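Gevside Gaming Hall, Plasavden
Pre-Opening Inspection, Slot Floor
Date: 2019-07-04

Cabinet doors locked and sealed: Pass
Game version matches approved list: Pass
Payout table shown on help screen: Fail, cabinet 106. Old table still loads.
Bill acceptor test, 2 notes per cabinet: Pass
Emergency exits clear: Pass
Age limit notice at entrance: Pass, reprint advised

Cabinet 106 shall stay out of service until retested.

Inspector: Ottmar Kröger

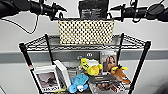 Tomás Carvalho: Cumura has sent the new table for 106. Please retest before the floor opens.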